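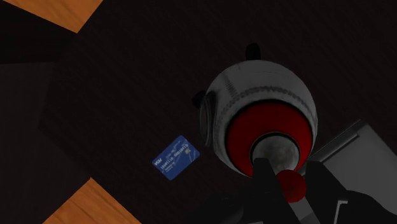
仿真渲染：红色小球在两根黑色手指之间，后面是白灰色的球形装置

工作日志 / Flandurora 桌面机械臂
二月，晚上九点二十开始记
地点：Cletitz 共享工坊，靠里那张长桌

先写结论，怕等会儿太兴奋忘了：仿真这边终于能连续跑了！夹爪从待机位下去，减速，停在小球两侧，闭合，全程没有飞出去，没有抖，关节也没有突然翻面。上次记到“手指一靠近小物体就开始抽搐”，那个问题今晚找到了，原因蠢得可爱，后面细说。

场景里的东西还是那一套。小红球当目标，后面那颗大家伙是白灰外壳的球形装置，正面带一圈深红色的环，我很喜欢拿它当障碍物，因为它又大又圆，夹爪稍微歪一点就会和它打架。左边那张蓝色的卡（贴图上印着 VISA）平躺在深色桌面上，暂时不参与任务，留着给下一阶段。薄片类的东西难度完全是另一个级别，先不碰。

一、抽搐的原因

症状复述一下：手指离小球还远的时候一切正常，进入最后一小段以后，左指开始高频抖动，然后整条臂跟着晃，晃大了求解器就放弃，关节角瞬间跳到一个莫名其妙的值。之前一直怀疑是 Grolura 控制板的固件参数抄到仿真里抄错了，比例增益太大之类。增益从大调到小试了一整晚，抖动只是从快抖变成慢抖，本质没变。

今晚换了个思路，把碰撞体画出来看。一看就笑了：左指的碰撞体比外形胖一圈，而且和手掌那一块是重叠的。也就是说手指还没碰到任何东西，物理引擎就已经在拼命把它和手掌推开，控制器再拼命把它拉回来。张得开的时候重叠少，看不出来，一往里收就越叠越多。

为什么只有左指？翻了翻导出记录，左指是后来改过倒角重新导出的，导出时简化网格那一步选了凸包，把指根那个凹进去的台阶直接填平了。右指用的是老文件，台阶还在。所以左右不对称，难怪怎么调增益都没用。

改法：
左指拆成两块凸体，指根一块，指尖一块，台阶留出来。
手指和手掌之间的自碰撞先关掉。（实物上有机械限位，本来也撞不到。）
两根手指统一用同一份源文件镜像导出，以后改一个就等于改两个。

改完重新加载，同一条轨迹，安静得像换了一台机器。我在桌前直接喊出声了，隔壁焊台那边的人回头看了一眼。

二、下降和闭合

现在的流程分成四段：待机、粗接近、细接近、闭合。粗接近用关节空间插值，跑得快；细接近切到笛卡尔直线，末端沿着夹爪自己的轴往前推，速度降下来。闭合不再用固定开度，改成慢慢收，两侧接触力都超过阈值就停。

细接近这一段的行程现在是 70 毫米。之前更短，切换点离球太近，插值末尾那点残余速度会带着手指往前冲一下。拉长以后有足够的距离把速度磨平，曲线好看极了，末端速度像滑梯一样平平地滑下去，没有那个小尖。

闭合阈值还在摸索。设低了，一侧手指先蹭到球就算接触，另一侧还空着，球会被推着滚。设高了，仿真里的球会被挤得往外弹，尤其是接触点偏高或者偏低的时候。今晚的折中办法是两侧都要有读数，而且要连续保持一小段时间才算数，单帧的尖峰一律不理。效果比单纯调阈值好太多，推荐大家在自己的项目里试试。

关于球本身：摩擦系数先给得大方一些，材质高光也开着。高光对物理没有影响，纯粹是我觉得亮晶晶的小球看着开心，而且后面做颜色分割的时候正好拿来检验会不会被反光骗到。这一点已经写进待测清单。

三、光照，故意调暗

这次渲染的光照比之前暗。工坊晚上的灯就是这个样子，长桌这一头尤其暗，实物测试十有八九都在晚上做，所以想让仿真早点习惯。

暗了以后有意思的地方：桌面是深棕色带斜纹的，暗下来以后纹理几乎糊成一片，深色的手指压在上面，边缘非常难分。反过来，浅灰的外壳和右边那块浅灰面板就格外显眼。分割模型（Escobar 那一版，目前用的还是默认权重）在这种画面里的表现很有性格：红球找得很稳，手指则时有时无，右指占的面积大，反倒更容易被当成背景吞掉。

想到两个办法。一个是在手指内侧贴一条浅色标记，实物上用胶带就行，便宜，马上能做。另一个是不靠图像找手指，直接用正运动学把手指轮廓投影到画面上，做成掩膜扣掉。我更喜欢后一个，优雅，而且和光照无关，但是对相机外参的要求高，外参歪一点，掩膜就扣不准。先贴胶带，掩膜慢慢做，两条路都走。

还有个细节记一下。手指离相机很近，在画面里虚，远处桌上的物体是清楚的。默认权重好像不太习惯这种近处糊、远处清的画面。下一批训练图里要多放这种样子的，各种开度都来一点。

四、实物这边的进度

仿真高兴归高兴，臂还是要真的装出来。趁着等渲染的功夫做了这些：

第二关节的减速箱重新上了脂，转起来手感顺多了，之前那种一格一格的感觉基本没有了。

底座板换成了厚的那块。薄板在臂伸直的时候会翘，肉眼就能看出来，之前一直拿夹子硬压着，很丑。换完以后伸直、甩动、急停都试了一遍，桌子比底座先晃。桌子的问题另说。

线束重新走了一次。原来电机线和编码器线捆在一起过第三关节，读数毛刺很多，现在分开两侧走，中间隔着结构件，毛刺肉眼可见地少了。线长留了余量，转到头不绷。建议所有人走线之前先把关节转到两个极限位置各看一眼，我这次是第一次老老实实这么做，一次就成，太爽了。

臂展从底座轴线量到指尖是 600 毫米，和模型对得上。量的时候臂是水平伸直的，自重会让末端略微下垂，所以又在竖直姿态下复核了一遍，仍然对得上，放心了。

夹爪的手指打了一副新的，黑色料，和仿真里保持一致。打印方向这次改成侧躺，层纹顺着手指长度走，掰了掰，明显比竖着打的结实。表面稍微粗糙，接触面打算贴一层薄橡胶，厚度要记得同步加到碰撞体里！！不然又要重演左指的故事。

末端组件（夹爪加手指加相机支架）上秤，235 克。比预想的轻，支架掏空那几个洞没白掏。这个数已经填进动力学参数，重力补偿重新算过，手推着臂走的时候轻飘飘的，松手停在原地。凡是路过的人都忍不住推一下，我也推了好多下。

Grolura 板子：固件刷到了新一版，控制循环稳定了，总线上偶发的超时没有再出现。板载温度连续跑动作以后停在 48 度，摸上去热但不烫手，散热片先不加。等夏天工坊热起来再看。

五、仿真和实物怎么对齐

这一段主要写给接下来会动这台臂的人。

坐标系约定不变：底座中心为原点，朝工坊门的方向为正前。仿真里的桌角也按这个摆。仿真的桌子和实物的长桌并不一模一样，尺寸不用去对，只认底座原点。

关节零位现在以机械限位回零以后的值为准，老的零位文件已经挪到归档目录，名字后面加了“旧”。请不要再用它，它和新底座板对不上。

仿真里控制频率和实物设成一样。之前为了跑得快把仿真频率调高了，结果在仿真里调好的增益一搬到实物就发软。现在宁可慢一点，等渲染的时候正好拧螺丝。

延迟也补进去了。实物从发指令到电机真的动，中间有一小段空档，仿真默认是没有的。加进去以后，仿真里的末端轨迹在转弯处多了一点点圆角，和实物录下来的几乎重合，两条线叠在一起看的时候非常有成就感。

接触这一块暂时对不齐，心里有数就行。仿真里的球是理想刚体，实物打算用的小球有一点弹性，捏下去的手感完全不同。所以闭合阈值只能搬一个起点过去，剩下的上实物慢慢拧。

六、障碍物的小麻烦

大球形装置放在目标后面，路径规划器有时候会选一条特别浪漫的路线：先绕到它顶上，再从另一侧翻下来。理论上可行，实际上顶部有一个黑色的小凸起，左侧也有一个深色的附件伸出来，规划器只认外面那层包围球，凸起和附件都在包围球外面，于是规划认为安全，跑起来就擦上了。

改法很朴素，给顶上的凸起和侧面的附件各补一个小胶囊体，碰撞距离也稍微放宽。补完重新规划，路线立刻老实了，从正面直接进，再没有翻山越岭。顺手把右边那块灰色面板也包成了一个长方体，它斜着放，用轴对齐的包围盒会白白占掉一大块空间，所以给了一个带朝向的盒子，右指一侧的可用空间一下子宽裕不少。

规划时间因此长了一点点，能接受。反正整个抓取里最慢的还是我在旁边反复按回放。

七、备忘和待办

接触面橡胶裁好，贴完量厚度，改碰撞体。
浅色胶带贴手指内侧，先贴一根对比，再贴另一根。
正运动学掩膜：先用仿真相机的外参验证，再做实物标定。
小红球的高光开和关各渲一批，喂给分割看结果。
底座压板的螺丝涂螺纹胶。上次甩动测试以后有一颗松了半圈，已经拧回去。
长桌的腿垫一下，靠墙那条短。
急停按钮延长线太短，人站在夹爪这一侧够不到，换长的。换好之前只跑低速，手放在按钮上。这一条请认真对待。
薄片抓取的方案想想：推到桌边再夹，或者换一对带指甲的指尖。蓝色那张卡就拿来试。我倾向指甲方案，想想就可爱，而且打印一对很快。

关于薄片多写两句，趁脑子还热。卡片平放在桌上，手指从上面直着下去是夹不住的，厚度太小，指尖又圆。推到桌边需要知道桌边在哪里，还要保证推的过程中卡片不打转。指甲方案需要指尖贴着桌面铲进去，对高度误差很敏感，臂的重复精度够不够要先测。可以在指甲后面加一小段柔性结构，压到桌面就让一让，打印材料换软的试试。画了草图夹在本子后面，画得很丑，能看懂就行。

十一点四十，补记

刚才没忍住，又跑了一遍完整流程，把小球的初始位置往左右各挪了一点。往左挪很顺。往右挪的时候右指离灰色面板很近，规划器给了一个手腕稍微侧转的姿势进去，我完全没教过它这个，漂亮！录了回放，文件在共享盘 Flandurora 目录下，文件名带“侧转”两个字，想看的自己去看，强烈建议看慢放。

唯一的瑕疵是侧转以后细接近的方向跟着变了，行程末尾离球心略偏，闭合时球会先被推一下才停住。大概是工具坐标系的偏移没有跟着手腕一起转，明天先查这里。

分支已经合并，旧的左指网格删掉了。臂停在收拢位，电源关，打印机还在跑第二副手指，预计后半夜结束，早到的人帮忙取下来放在蓝色零件盒里，别掰，等凉了自己会脱。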